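Bench notebook, Etwood workshop
August, entry opened 9:40
Task: lollipops into the perforated lid, left arm, by remote control

Purpose of the session. The Mimbridge group has asked for a demonstration set in which a single arm picks up a lollipop by the stick or head and seats it upright in a holder. The session was intended to settle the procedure before the full collection begins. The target for the full collection is 80 accepted demonstrations.

Arrangement. Two arms are mounted at opposite sides of the light table. The left arm performs the task. The right arm remains powered, gripper open, and is to be moved only if the operator declares a two-arm episode in advance. No two-arm episodes were declared. The cloths and the sponge at the back of the table are retained as clutter and are not to be tidied between episodes. The policy trained on the earlier bare-table set did poorly once anything else was on the surface, and Mimbridge has asked specifically that this not be repeated.

Control. Leader arms on the Besson stand, one per hand, with the gripper opening mapped to the trigger. Scaling was left at one to one for the first block. In the second block the translation was reduced near the lid, which the operator found easier on the wrist but slower over the open table. The change between the two scales can be felt as a small drag. It should be noted in the metadata whenever it is used, as the recorded leader motion will no longer match the follower motion directly.

Clock on the recording machine was checked against the controller before the first episode. Offset acceptable.

Procedure as agreed:

Return the left arm to the rest pose and confirm on the console.
Place the loose lollipop on the table to the left of the holder. Vary the direction of the stick.
Start recording before the leader arm is touched.
Approach from above, close on the lollipop, lift clear of the table.
Bring the end of the stick over a free hole, correct the tilt, lower.
Release only when the stick has been felt to bottom out or the operator judges it to be held.
Withdraw upward. Do not brush the head on the way out.
Stop recording with the arm at rest.

Remarks on the grasp. The approach to the table is the easy part and takes little instruction. The difficulty is in how the candy sits in the fingers once it has been lifted. A grasp on the head leaves the whole stick free but allows the piece to rotate when the tip touches the lid. A grasp lower down on the stick is firmer, at the cost of clearance over the holes at the rear, where the fingers come down close to those already standing. Both have been kept in the set and are to be labeled separately – "head" and "stick" – in the episode notes. Operators should not switch between the two inside one episode.

Wrappers are a further difficulty. Film that has slipped down the stick catches at the edge of the hole and gives a false feeling of resistance. Such episodes are kept if the insertion is completed without a second grasp.
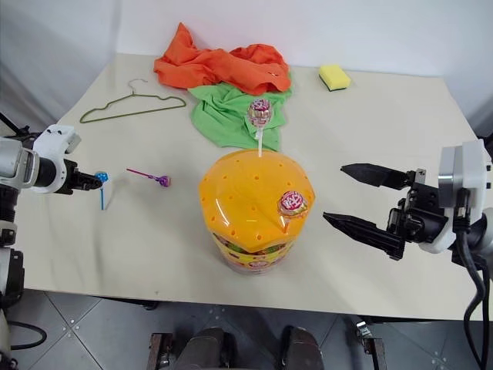
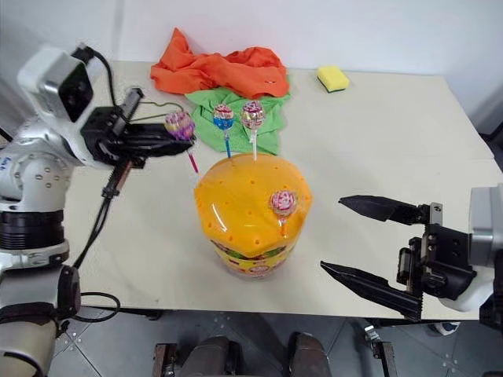 Left arm holding a lollipop, right gripper open, at two points in the session.

Inès Courtois, in a note returned with the draft of this entry, objects to the release rule. Her view is that "felt to bottom out" has no place in a procedure where the leader arms give no force feedback, and that operators are in fact watching the stick and waiting for it to stop moving. She asks that the rule be written in terms of what can be seen on the monitor, so that the person reviewing the episode applies the same test as the person who recorded it. She adds that hesitation above the lid should not be trimmed in editing. A pause in which the operator is lining up the stick is part of the task, and a policy that has never been shown the pause will come down too early.

Both points are accepted. The release step is amended to read: release when the stick has stopped descending and the head remains upright as the gripper opens. Trimming is now limited to the idle period before the first motion of the arm and the idle period after the last. The phrase "felt to" should also be removed from the drawer procedure, where it appears twice.

Her third point, on whether failed insertions ought to be recorded through to recovery, was not settled. The present rule discards any episode with a drop. She would keep those in which the operator picks up the dropped piece and finishes, under a separate label. There is a case for it. The set would then show what to do after an error, and at present it does not. The objection is that recoveries vary a great deal from one operator to the next and would require a review pass of their own. To be raised with Mimbridge before the collection starts.

Results, first block. 11 episodes recorded, of which three were set aside: two for drops and one for a late start of the recording, the arm having already left its rest pose. The remainder were accepted without comment by the reviewer.

Results, second block. Not counted toward the set, owing to the change in scaling. Retained under the Flestevico folder for comparison.

Cables. The cable at the left arm hangs in a loop at the side of the table. It did not interfere, but the operator should check its slack when working near the front edge. Request a longer clip.

Matters outstanding:

Decide on a fixed order for filling the holes, or state that the order is free. At present each operator follows habit, and habit favors the near side of the lid.
Write out the label list and post it at the Besson stand.
Obtain a second holder of the same type, in case this one cracks under repeated insertion.
Confirm with Mimbridge whether the two grasp labels are wanted in the delivered files or only in our own record.
Repeat the first block with a second operator, same procedure, revised release rule.

Leader arms parked and power off at the stand, 16:15. Holder left on the table with its contents as they were at the end of the last episode – please do not empty it before the lid has been inspected.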